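Wiping down the glass table, and a few words about cloths

I have a love/hate thing going with glass tables. They look so light and airy in a room, you can see the carpet right through them, and then somebody sets down one sticky bowl and it's all over. Every fingerprint, every crumb, every ring from every cup. I've been living with one since September and I've tried just about everything on it, so I figured it was time to write it all down before I forget what worked and what made me want to cry.

First thing I tried was paper towels, like everyone does. They leave lint. Then I tried newspaper, which my grandmother swore by, and I ended up with gray fingers and a table that looked the same. Now I'm on the soft tan cloths. I bought a pack of four after reading way too many reviews, and I'm pretty much converted.
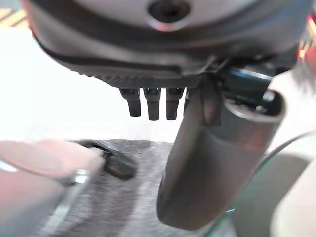

Ruoxi Duan wrote in to say that I'm wasting my money on special cloths, and that an old cotton T-shirt cut into squares does the same job as long as you never, ever put it through the dryer with a softener sheet. The softener leaves a film, she says, and the film is what streaks.

OK Ruoxi, point taken! I did have a softener sheet in with my first batch and I'm sure it didn't help. I still like the thicker cloth though. It's got that spongy, fuzzy feel and it holds a lot of water without dripping down your wrist.

So now for how I do it. I keep a shallow white basin right on the table while I work, off to one side, so I'm not running back and forth to the sink. Warm water goes in, with a tiny squirt of dish soap – and I do mean tiny. Dunk the cloth, squeeze it hard, and wipe in long strokes from the far side toward you. Then I dump the basin, fill it with plain water and do it all again. It sounds fussy but the whole thing takes me 7 minutes if I don't stop to look at my phone (I always stop to look at my phone).

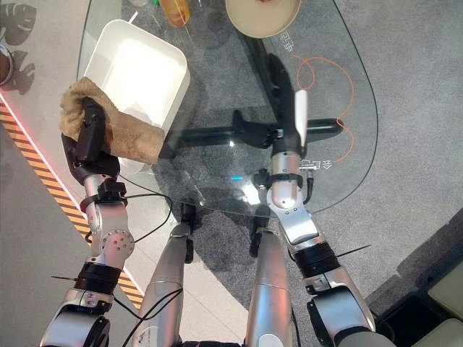
Cloth over the front edge of the basin, bowl or plate and bottle pushed to the far side.

You'll want to clear the table completely if you can. I'm lazy and just shove things to the back, then shove them forward again when I get to that part. Hongmei Zheng at work thinks this is disgusting and she's probably right.

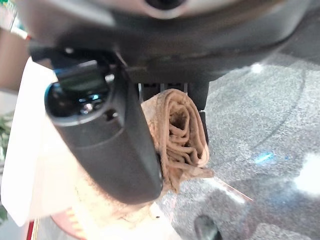

Folding matters more than I ever thought it would. I used to ball the thing up and scrub, and all I did was push the same smear from one end to the other. If you fold it over on itself into a few layers, like the tan-brown one here, you can keep turning to a fresh side as you go. Mine get a bit frayed at the corners after a while too, and I don't bother trimming them. When one gets really sad it moves down to bathroom duty, and after that it's for the bike.

For the drying pass, use a second cloth. Please don't skip it! Air drying on glass means spots, especially if your water is as hard as ours. I buff in small circles and then squat down and look across the top with the light behind it, which is how you find the streak you missed.

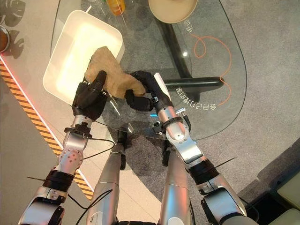

Both hands on the cloth, by the corner of the white tray.

Next up I want to try vinegar, half and half with water. Peiyu Lu says it's great but the smell hangs around until dinner. If you've used it on a glass table, leave me a comment and tell me how long you had to keep the windows open.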